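A clause that says nothing

I spent most of Easter reading standards for tabletop robot cells, so you can judge for yourself how my social life is going. The one I was sent to comment on is a draft code of good practice from Plotum, the benchmarking group. It has 100 clauses. I think I could defend nine of them.

The clause I keep coming back to is headed "Workspace condition". It says the work surface shall be "free of items not required by the task" and that the surroundings shall be "visually representative". Both sound sensible until you try to apply them to a real bench on a real day. Required by which task? Representative of what? Alun Prosser, who helped to draft it, told me that everybody knows what it means. I've sat through enough audits to be wary of that sentence. When everybody knows what a rule means you generally find four versions of it in use, and one of them is "whatever was on the table when I got in".

I asked him what an auditor would write down on finding a cell that broke the clause. He said it would be "noted". Noted where? There's no form. There is an annex with a form in it for the lifting gear, which runs to two pages and wants a signature at the bottom of each.
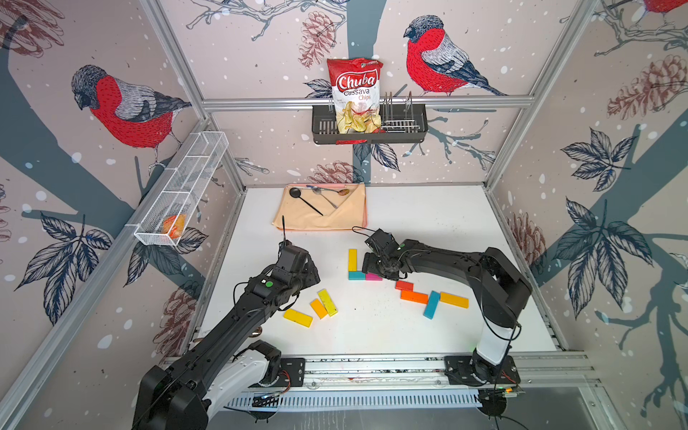
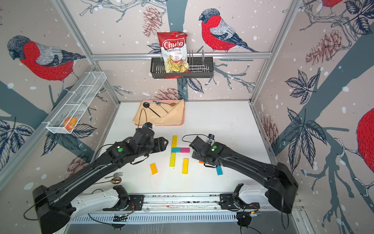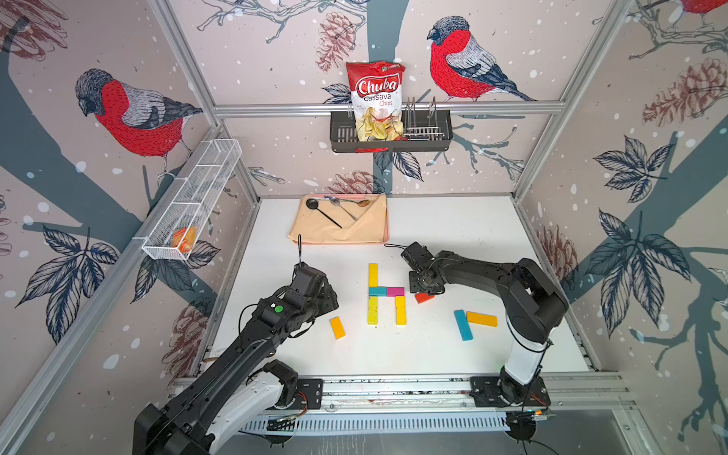 Letter building with blocks, two arms.

My trouble with the draft is that it treats the state of the bench as something you tidy once and then forget, when it ought to be something you record. Under a strict reading the whole cell fails, because there's a ladle at the back of the table and nobody needs a ladle to make an H. In the second picture a fork and another spoon are lying by the left arm as well, and neither the first nor the third has a fork in it. That is the kind of difference I'd want written in the log, and the draft never asks for it. It would sooner have the cutlery taken away. Well, fine, but then you've learnt how your arms behave on a bare white table, and I have yet to meet anyone whose kitchen is one.

"Visually representative" is worse. Poppy Greenwood reckons that patterned walls are good practice and plain walls are lazy. Makis Lambrakis reckons the exact opposite and would paint everything grey. Both of them quoted the same clause at me in the same week. I like a busy wall myself, bullfinches and all, but I couldn't tell you from the text whether I'm allowed one.

Then there's the question of when a try counts as finished. The draft says "when the goal arrangement is reached". Reached how closely? A block can sit a bit askew and still look like part of a letter to me, and perhaps not to you. Vasiliki Sarantis has been asking for a stated tolerance since last July. The reply she got was that a tolerance would be "over-prescriptive", from people who have specified the typeface for the safety notice.

I'd swap the whole clause for a few dull lines. Write down what is on the table before each run. Write down what changed during it, and who or what changed it. Say how near is near enough, in millimetres, before you start. If a run stops half way, keep the record and mark it as stopped.

Zinash Mersha says that's too much paperwork for a small team, and she may be right – hers is a small team and mine was not. I'd still take her scruffy notebook over a certificate.

Comments on the draft are open for another fortnight. I've sent mine. The online form only allows 700 characters, so I sent it in parts.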